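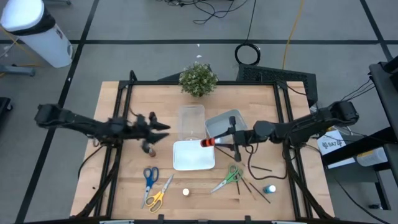 A butcher block is a thick slab of wood made by gluing strips of hardwood together, and it has been a friendly fixture of shops and home kitchens for a good many years. Maple is the old favorite, though beech and walnut have plenty of fans too.
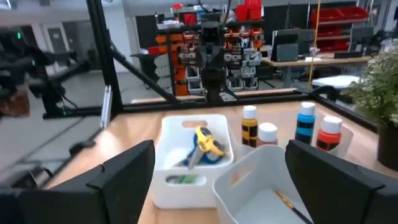
Edge-grain blocks show the long sides of the strips, while end-grain blocks, which take more work and usually cost more, are kinder to knives. Either sort likes a little mineral oil now and then, rubbed in and left overnight.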